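Plostholm Automation Short Course
Handout for Session 6: Comparing two grippers on the same parts

Read this before you come to the bench. The session runs in July, starts at 9.30 and needs the whole morning.

The task is bin picking with two arms. Small switch parts have to go from one blue bin to the other, one part at a time. You will do it first with the Lynch finger set and then with the Dredia set, using the same controller program for both. Only the fingers change. If you alter the speed or the grip force between runs, write it down, or the results can't be compared.

Both bins must start in their marked places. Use the tape grid to set them, and check the position again after every run.
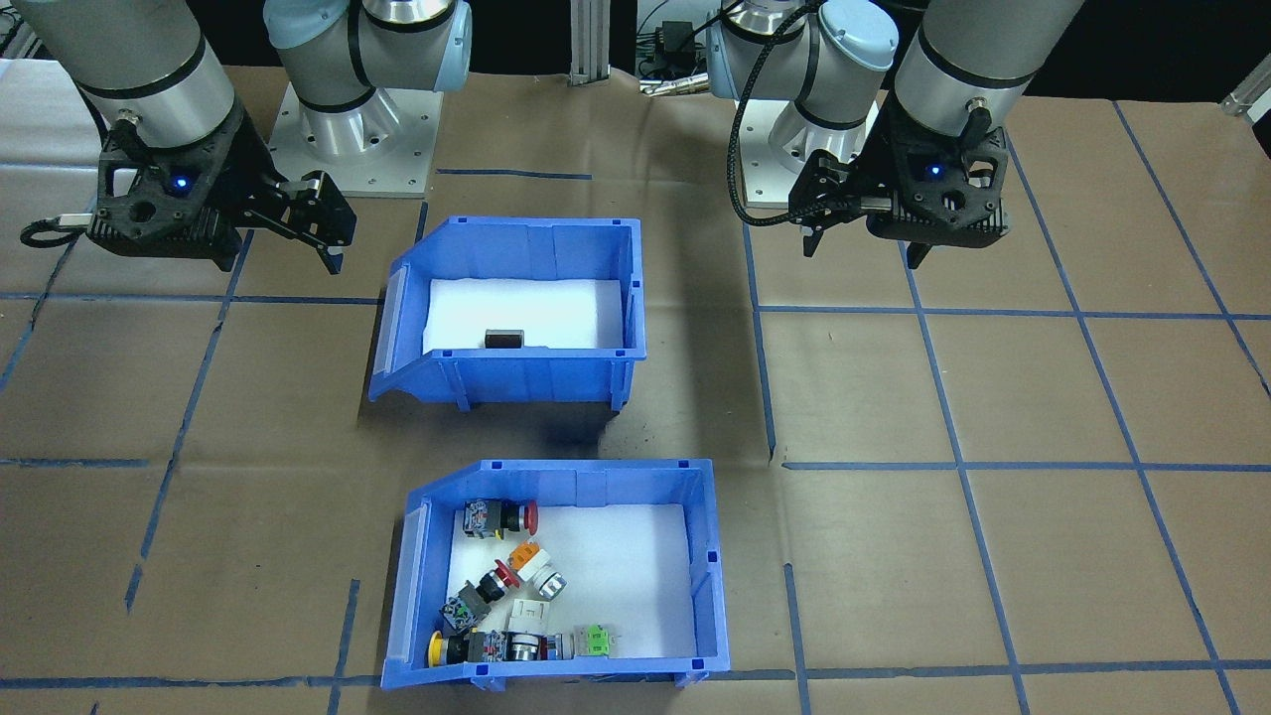
Figure 1. Both arms over the work surface, with most of the parts in the lower bin.

1. What we measure

Each run is 17 picks. For each pick, record the part type, whether the fingers closed on it at the first try, and whether it was still held when the arm reached the other bin. A part that falls outside the bin counts as a drop. A part that lands in the bin but from too high also counts as a drop, as contact blocks crack easily.

Run the arm at 700 mm per minute for the final approach. Last year's group went faster and spent most of the morning picking parts off the floor.

2. Choosing a grasp

Round button heads are awkward for flat fingers. Grip the switch body where you can, and come straight down. Near a bin wall the fingers need room to open, so turn the wrist until they open along the wall — the teach pendant lets you do this in small steps.

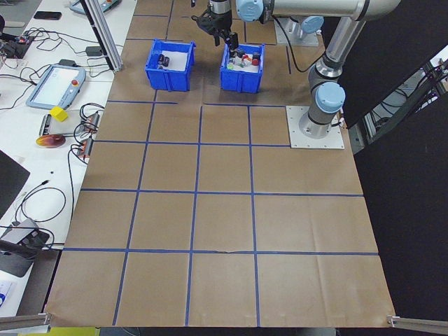
Ailbhe Ó Ceallaigh asked whether it would be fairer to tune the grip force for each finger set and compare the best results. It is a good point, and you may do this as an extra run if time allows. Keep those figures in a separate table. The main comparison stays at one fixed force.

3. Cameras

Plorkesico, our logging program, saves the camera views with the gripper position. Look at more than one view before you decide why a pick failed. From the side, an arm link can hide the fingers at the moment they close.
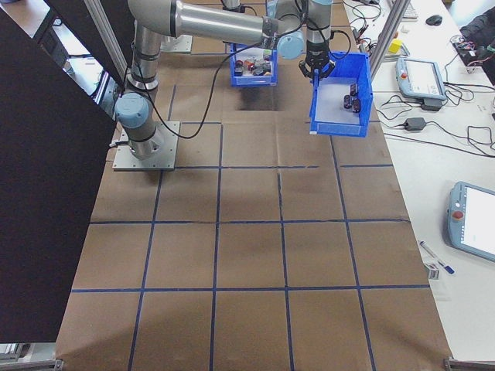

Figure 3. Gripper above one of the two blue bins, seen across the tape grid.

4. Working with both arms

Once you have figures for one arm, repeat the run with 2 arms. Expect it to take longer to set up. The arms must never be sent into the same bin together, so the program gives each one a zone and makes the other wait outside it. 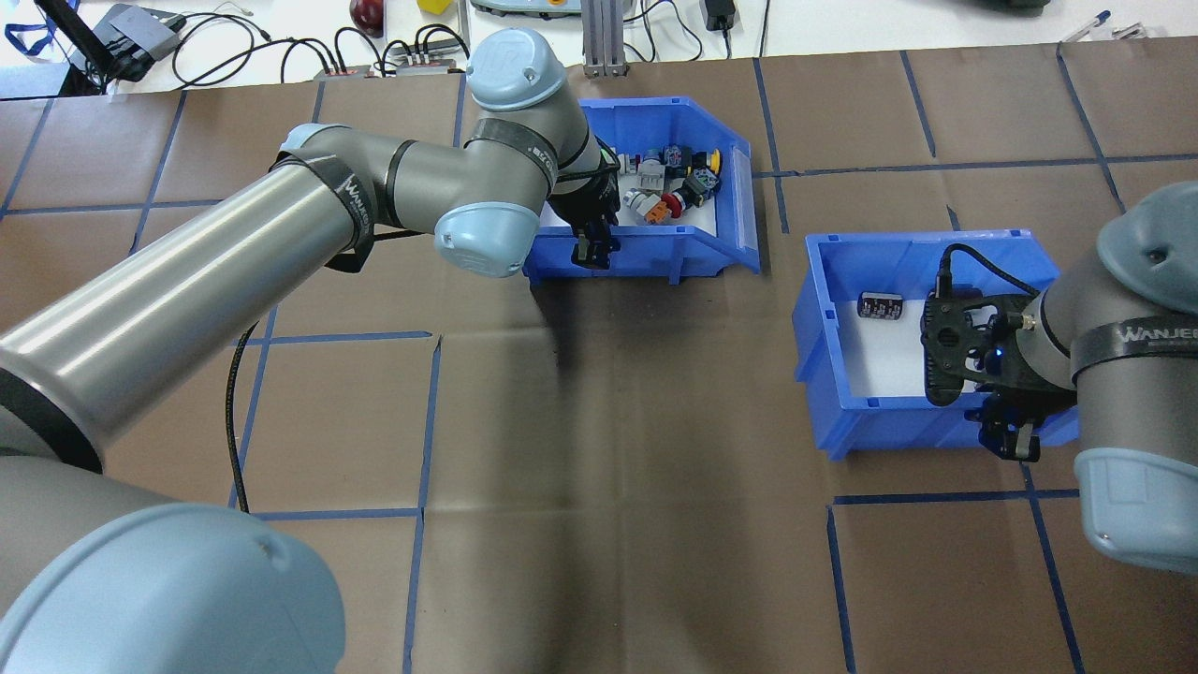 Cable routing matters more with two arms than with one. A gripper cable needs enough slack for the wrist to turn, but a long loop can catch on a bin and drag it off its mark. Look at the right arm in Figure 4, where the black cable loops up from the gripper and runs over the rim of the bin. Before each run, move the wrist slowly through its full turn and watch the cable all the way.

5. To hand in

One table per finger set, a short note on the parts that gave trouble, and your choice of fingers for this job with the figures behind it. Include failed runs. Two pages is enough.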